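Module Préparation de commandes — séance 2
Mise en boîte au poste de table
Support remis aux stagiaires, à conserver dans le classeur

Intervenante : Hường Đinh
Groupe du lundi

Rappel de la séance précédente

Nous avons vu la réception des articles et la lecture du bon de préparation. Les exercices de la fiche Dolley doivent être terminés. Ceux qui ne l'ont pas rendue la déposent dans la bannette de Tharindu Debnath avant midi.

1. Le plan de travail

On travaille sur une table dégagée, à hauteur de coude. Le passe-câble percé près du bord arrière ne doit pas recevoir de petites pièces : vis, étiquettes décollées et sachets de visserie y tombent facilement. Si le poste sert à l'emballage toute la journée, on le bouche avec son opercule.

Le bon de préparation se place à droite pour les droitiers, à gauche pour les autres. Le ruban adhésif reste hors de la zone de remplissage. Le cutter se range lame rentrée, toujours au même endroit.

2. La boîte

La boîte rectangulaire à parois minces est le modèle courant pour les articles légers. Elle se déforme si on la saisit par un seul côté. Pour la déplacer vide, on la prend par deux parois opposées. Pleine, on la porte par le fond.

Avant tout remplissage, on regarde l'intérieur. Une notice oubliée au fond d'une boîte de retour part chez le client suivant, et c'est une réclamation de plus — Forix, le client de notre étude de cas, en a fait un motif de refus de livraison.

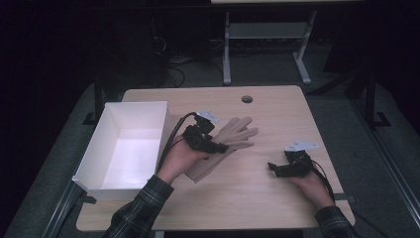

Faut-il poser la boîte entièrement sur la table avant de la remplir ?
Le fond doit reposer en entier sur le plateau dès qu'on y met un article. Un coin qui dépasse du bord est toléré tant que la boîte est vide, le temps de préparer les articles, mais on la recule avant le premier dépôt.

3. Le remplissage

On commence par l'article le plus lourd, à plat, au centre. Les articles plats se glissent ensuite le long des parois. Les objets fragiles viennent en dernier, enveloppés un par un. Le calage remplit les vides sans forcer : si le couvercle bombe, on retire du papier ou on change de format.

Une main tient la paroi, l'autre dépose. On ne laisse pas tomber l'article, même de quelques centimètres. Les manches longues se retroussent ou se boutonnent au poignet, car elles accrochent les bords et entraînent la boîte.

4. Contrôle et fermeture

Relire le bon ligne par ligne, la boîte encore ouverte. Cocher, parapher, fermer. Le ruban dépasse de 40 mm de chaque côté de l'arête. L'étiquette va sur le dessus, jamais à cheval sur le ruban.

Travail pour la prochaine séance

Préparer par écrit l'ordre de remplissage de la commande Brako (annexe B). Thịnh Âu et Diễm Tiêu présenteront le leur au tableau.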